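Student project report, draft 3 (Holger Hedlund)

Module: Everyday Spaces. Topic: what surface do people want to work on, and how do you keep it that way.

## Why this topic

Started with a moan. Our shared workroom at Zunenthorpe has a white table and everybody wants it. The older brown ones by the door stay free till late. I wanted to know why. Is it the light, the colour, the size, or just habit? Also whether a white top is a pain to look after, which is what my mum said when I told her the topic.

## What I did

Two weeks in October. 10 people filled in a short sheet, 6 of them also talked to me for a bit afterwards. Sheet asked what they use the table for, where they sit, what they wipe it with, what annoys them. I also kept a log of marks. Every evening before locking up I went over the top with a desk lamp held low, wrote down anything new, then cleaned it and wrote down what shifted it.

Cleaning things tried:

- damp cloth, nothing else
- cloth plus washing up liquid
- Drostex spray (the cupboard had a bottle already)
- pencil rubber, for pencil obviously

Should of taken a proper plan of the room at the start. Did one afterwards from memory, its in the appendix and the door is probably a bit too far left.

## What people said

Most common answer was that small things are easier to find on white. Screws, pins, beads, bits of thread. One person does model kits and said she lost a part on the brown table and spent a whole evening on the floor. She has not sat there since.

Second was that it "feels clean", even on days when my log says it wasn't. I think this is interesting but I haven't got enough to say much about it.

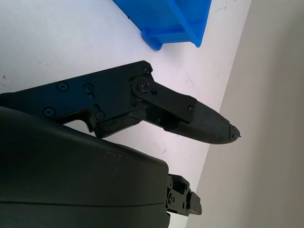

Against the white top: glare in the afternoon, mainly from people who sit facing the window. Two people put paper down to stop it. Pencil dust shows straight away. Also it sits next to a paler grey bit and one person said she always wants to line her ruler up with the join, then gets cross when it isn't square to anything she's drawing. Not sure where to put that comment so it's here.

## Marks log, short version

Pencil and grey smears were most of it. Damp cloth got nearly all of them if done the same day. Left over a weekend they needed washing up liquid. Found this out on the Saturday, when I came in late and nobody had wiped down since the day before.

Felt pen was worse. Drostex took it off but left a dull patch which I could see with the lamp and nobody else could see at all. Tea rings came off with anything.

Glue: scraped with an old bank card. Slow. A cutting mat would of stopped it happening and the room has 6 of them in the drawer, hardly used. Asked why, the answer was mostly "forgot they were there".

## Problems

- Only one white table so I can't say if it's the colour or just that table.
- People knew I was checking, so they may of wiped more than normal.
- Lost one evening of the log, bus was late and the room was shut.

## To do before handing in

Read the Hoarau chapter on work surfaces again and actually quote it. Redo the chart with bigger labels. Ask if the mats can be left out on the table for a week, then log that too if there's time. Tidy up the reference list, Neltier leaflet has no year on it so ask how to put that in.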